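Destination wedding at Katholm: is the "all in" package a con?
Last updated: May 22, 2026
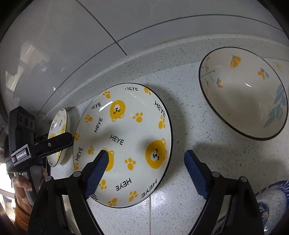

Bear plate, propped up by the worktop

junipercastellanos
We've been sent a quote for Katholm, the old manor up the coast from Novport, and I'd like some people with cooler heads than mine to look at it. The planner is a firm called Mollora. They want 295 a head "all in" for an October weekend. When I asked what all in meant I got a brochure with a lot of candles in it and one line saying "every detail taken care of". My partner is sold. I am not. Has anybody here been married there, or been a guest?

saltmarsh_bride
Guest there last autumn. It's a lovely building and the light in the long room in the afternoon is gorgeous, I'll give them that. But the bar shut at ten and the couple had no idea it was going to. Ask what time the bar shuts.

dunmore_k
295 a head for a manor with food isn't mad. People on this board see any number with a planner attached and shout con. I paid more than that for a marquee and a generator.

tworings
Depends what's in it though, doesn't it? "Every detail" in a brochure means nothing. I'd want a list, signed, with chairs on it. We got charged for chairs. Not nice chairs, just chairs.

junipercastellanos
Chairs are not mentioned! I've gone back through it. Neither are flowers, the registrar or getting people back to Novport at night. There is a "venue care fee" of 1,379 on a separate page, and that isn't in the 295.

dunmore_k
OK, that's cheeky. I take back half of what I said.

saltmarsh_bride
Venue care is cleaning. You're paying them to hoover.

pelham_and_co
I shot a wedding at Katholm as second photographer, so a slightly different view. The house is easy to work in and the staff were decent. What annoyed me was Mollora's timetable. They'd allowed 200 guests a quarter of an hour to get from the chapel to the lawn for the big group picture, up a gravel path, in heels. We lost the sun and the bride's gran sat down on a wall and refused to go any further. Get the timings in writing and then add to them.

tworings
Do they make you use their photographer?

pelham_and_co
They "recommend" one. Esposito. I've seen the albums and they're fine, a bit orange for my taste. You can bring your own but read the small print, as there was a charge for outside suppliers when I was there. May have changed.

hettie_m
I'm going to disagree with most of this. We had Mollora two summers ago, at a different house, and they were worth the money. My mother-in-law rang them every day for a month and they never once passed her on to me. You can't put a price on that.

dunmore_k
You can, it's 1,379.

hettie_m
Ha. Fine. But I mean it, some of you write as if a couple could run a weekend away by themselves with a spreadsheet. I couldn't have.

tworings
I did. It wasn't fun but I knew where every penny went, and I'd still sooner have that than a brochure. Hettie, did you get an itemised bill at the end?

hettie_m
I got a bill. I can't remember how itemised it was, I was on honeymoon.

tworings
Right.

junipercastellanos
Update. I asked for a full list, bar times and the outside supplier charge. The reply says the chairs are included "as standard" and flowers are "by conversation". Nothing on the bar. They also say they can only hold our date for 2 more days, and that makes me want to walk away on principle.

saltmarsh_bride
The date will still be there. It's October on that coast, who are you fighting for it?

pelham_and_co
To be fair, October does get booked up these days. I wouldn't assume they're bluffing. I also wouldn't pay a deposit to somebody who won't tell you when the bar shuts.

junipercastellanos
I've told them no deposit until I have the list. My partner thinks I'm being difficult. We're driving up to look at the long room anyway, and I'll ask about the bar in person.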